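# A Small Company Finds Its Floor

By Estrella Becerra

August 2022

The Olvera has 251 seats, and for most of its life it was a movie house. The stage is shallow, the wings are narrow, and dancers exiting left have to stop short of a brick wall. Yolotzin Serrano knew all that when she moved her company in. She had spent nine years making dances for borrowed gyms, and she wanted one address.

Her new evening-length piece, "Skanda," opens the season. It is set for seven dancers and a cellist, Leonor Magalhães, who plays from the third row of the audience. The score lasts 74 minutes with no intermission.

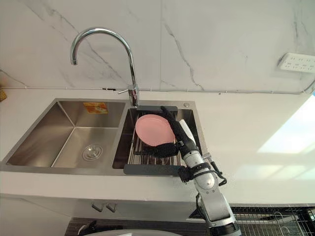 *A pink plate on the drying rack, right-hand basin.*

Serrano starts rehearsal late in the morning and works in long stretches. She gives counts first, then steps, and leaves the arms alone until the second week. Karla Mendoza, who has danced with her longest, says the arms are where the arguments happen.

"She'll let you try your version," Mendoza says. "Then she'll ask you to do it again at half speed, and you find out if you meant it."

The second section is the hardest. Four dancers cross on a diagonal while a fifth, Perla Ventura, stays seated with her back to the house. She doesn't stand for about 100 bars. 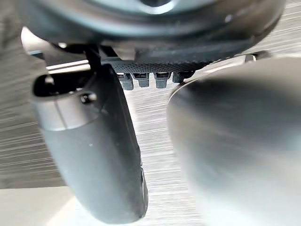 Ventura came to the company from ballet and had to learn to fall. She practiced on a mat through January, and the bruises were gone by spring. Her solo near the end is built almost entirely on falls, each one lower than the last, and the cello drops out before the final one.

Tickets are sold at the box office on the day of each show. Latecomers are not seated, as the only door opens onto the stage side.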